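Gripper Bench Trials at Zevuvdale: Frequently Asked Questions
Last updated in September by Wakana Kaneko

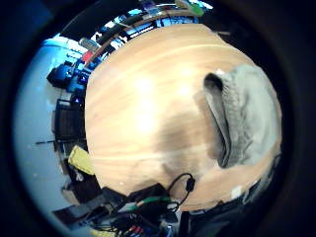

Most of the mail we get is some form of "which one should I buy?" We have tried to answer the rest of it too.

Which grippers are you comparing?
Two hand-held ones. The Datbridge is the heavier, with a trigger that feels like a garden hose nozzle. The Sternlow is lighter and has a thumb slide that everyone hates for a day and then defends in meetings. Both take the same fingertips, so what we are really comparing is the grip, the camera mount and how sore your wrist gets.

So which one wins?
It depends on who is holding it. Yuzuki Honda does her best work with the Sternlow. Ülle Priedītis has larger hands and regards it as a toy. We have stopped putting them on the same shift.

What do you test on?
Soft things, mostly. Anyone can pick up a wooden block, and most vendors have a video of themselves doing it. Knitwear folds over, snags, and hides its own edges, and a gripper that looked clever in the brochure will pinch one loop of yarn and call it a grasp. We score each pick by whether the item leaves the table and whether it gets where it was going. You would be surprised how often those are separate questions.

How many picks make a trial?
Ten per person per gripper, then swap. We tried longer sets, but by the end we were measuring boredom.

Why such a wide lens?
A narrow lens loses the fingertips the moment you tilt your hand. The wide one keeps the tips, the table and most of the room in view, and bends all of it. Straight edges come out curved. You get used to it after a while, though Yufang Tang says she now distrusts ordinary photos.

Can't you flatten the picture in software?
Yes, and we do for measuring. For training we keep it round. Flattening stretches the outer part until it is mostly mush, and the mush costs disk space.

Does glare matter?
More than we would like. Pale wood under bright light goes nearly white, and the exposure then does what it wants with everything else. Fixed exposure helps. A matte cloth helps more, but then you have a project that only works on a matte cloth.

What controller do you use?
A Sakamoto, on its second firmware. The first one dropped the camera whenever the gripper closed fully, a bold choice for a gripper controller. If you have the old version, update it before you write to us.

My recording stops after 8 minutes. Is it broken?
No, that is the default limit. It is in the settings under "Session," two menus below where a sensible person would look.

Do I have to tidy my cables?
Have you seen ours? Label both ends, keep them out of the path of your hand, and leave the rest to your conscience.

Can I borrow the test sheets?
Write to Shiela Dagdag, who has the current version. Please don't use the one with the blue header. The columns for "dropped" and "missed" are swapped, and we only found out after filling in quite a lot of it.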